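Handout 7: Putting a table in order

In this part of the course we work on sorting small things. Please read it before you come to room 321, and take out a pencil, as there are 2 places where you must write something.

The first question is always which things may stay on the surface. A lamp may stay, if somebody works by it. A short roll or other small thing lying on its side is what we call a "stray", and it needs an address. A tray gives it one, even a very flat tray. 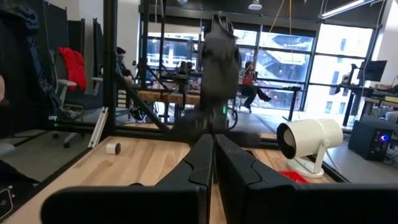
Cetitz College - Department of Home and Workplace Studies

An address means a fixed place which everybody at the table knows. Write down three strays from your own desk at home, and beside each one its address. If you can't find the address, leave the line open and we will discuss it.

Baskets come next. I prefer baskets with slots, for you see from the side what is inside. Give every basket one colour and one purpose. Containers with lids go together, small ones in front. Chargers are difficult, they belong to no family. 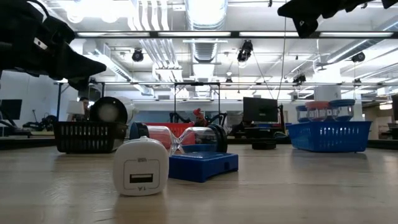 Give them a basket of their own, then, and do not mix them with kitchen things. The same is valid for timers and hourglasses - they roll, and glass should lie low.

Last come the blocks. Sort by colour first, and by shape only when the colours are finished. Work from the far side of the table towards yourself. Allow almost 20 minutes for it. Then write down which colour took you longest.

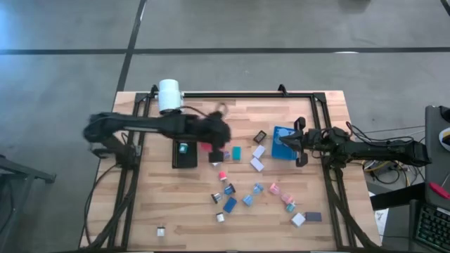 Jarmo Tuominen objected that shape should come first, as two blues are easily confused in the evening, and a cube is a cube in any light. I let both ways stand until August.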